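Okgate workshop notebook
Sep 20, 2022
Entry by A. Hamdy, Sturkdale site

Continues from the July entry on the returns bench. Nkrumah has read the first half and his corrections are in.

Background for anyone joining. The returns bench at Sturkdale takes mixed household and toy stock back from Rikska's shops. Until July it was four people per shift, all doing the same job: open, identify, check, sort to tote. The two-arm cell now takes the identify-and-lift part for items on the approved list. The approved list has 165 entries. Everything else still goes by hand, and the written procedure has not caught up with that, which is the main reason for this entry.

Cell log for the period: 1491 lifts attempted, 918 passed straight through to tote with no person touching the item. The remainder went to the side bench. I had expected the side bench to be quiet. In practice it has become the job. The people on it see only what the arms have dropped, refused or mislabelled, so every item in front of them is an awkward one, and the easy items that used to break up the hour are gone. Two of them raised this separately in the same week. Nkrumah's view is that we planned the staffing on item count when we should have planned it on minutes per item. I agree. The average handling time on the side bench is not comparable with the old figure and should not be put on the same chart, as the Ait Ali report did.

Other points from the shift talks:
– Lifting complaints are down. Reaching complaints are up, all from the side bench, all about the tote rail height.
– People do not like clearing the cell at changeover. The steps are clear enough but the release takes too long and they stand there waiting for it.
– The grade for side bench work is still the old sorter grade. It now includes reading fault codes and deciding whether to retry. Raised with the site office, no answer yet.

Mixed set, soft and rigid stock together.

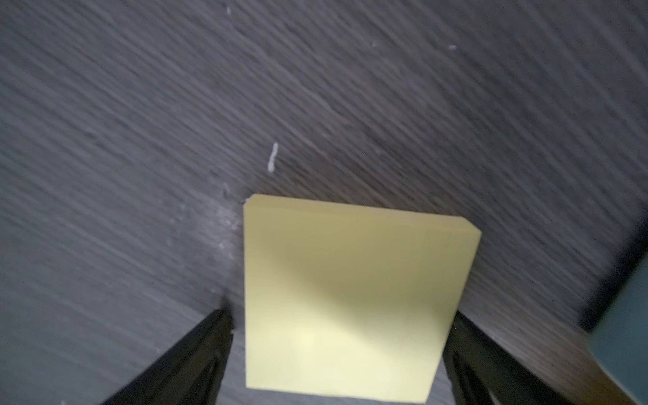
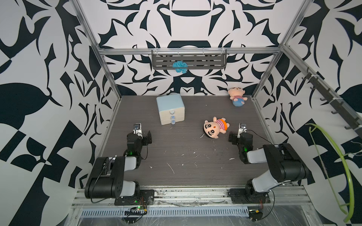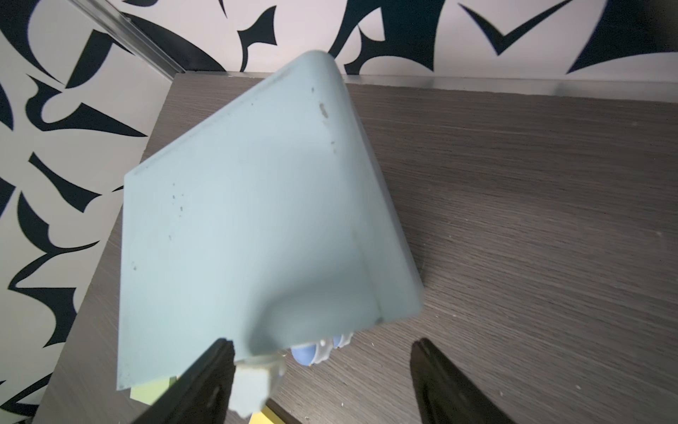
The retry decision is where most of the friction sits. At present the cell tries a lift, and if the grip check fails it tries again at a second angle, then calls for a person. The call comes with a code and nothing else. The operator has to walk round, look in, and work out what went wrong before choosing retry or remove. Item shape matters more than the code does. A thin square block such as the yellow sticky note pad gives the fingers two straight sides and very little height, so the question for the operator is nearly always finger height. A plush doll lying on its back is a different question: where to take hold, and whether the label can be read in that position. Both come up as code 11. Nkrumah wants the code split in two, low item and soft item, and I have put the request in. It will not remove any calls, but it should remove the walk round for some of them.

Larger rigid items have a separate problem. When one is held at a tilt it can hide whatever is on the table beneath it from the wrist camera. The operator standing at the side can often see more than the cell can, and the procedure currently tells them to ignore what they see and follow the code. That line needs to go. Proposed wording: "If you can see an item the cell has not listed, choose remove." The people on the bench were already doing this and logging it as a retry, so the retry count for the period is too high by an unknown amount. I have left the raw numbers alone and put a note against them.

Table surface. Crumbs and white fibres collect on the grey top between cleans. No fault has been traced to them so far. Wiping down is on nobody's task sheet: the old bench was wiped by whoever was working at it, and the cell has no equivalent person. Added to the changeover steps for now, which makes changeover longer, which is the existing complaint. To be looked at again once the release time is sorted.

Training. The current session is half a day and nearly all of it is about stopping the cell safely. That part is good and should stay. There is nothing on judging a bad grip, and the newer operators learn it by asking the older ones. With the two shifts now overlapping by only a few minutes there is less chance to ask. Nkrumah will sit with the side bench for two shifts and write down the calls as they are made, with the reason given in the operator's own words. I would sooner build the training from that than from the code list.

Open items
1. Split code 11. With the software side.
2. Rail height on side bench. Lower by one hole and ask again – do not measure it for a week first.
3. Procedure wording on unlisted items. Draft attached to the bench copy, needs a signature.
4. Grade question. Chase.
5. Rotation between side bench and goods-in, two hours each. The bench asked for this. Trial can start once goods-in agrees to the break times.

Ait Ali have asked for the period figures again. Send the counts with the retry note attached and leave handling time out.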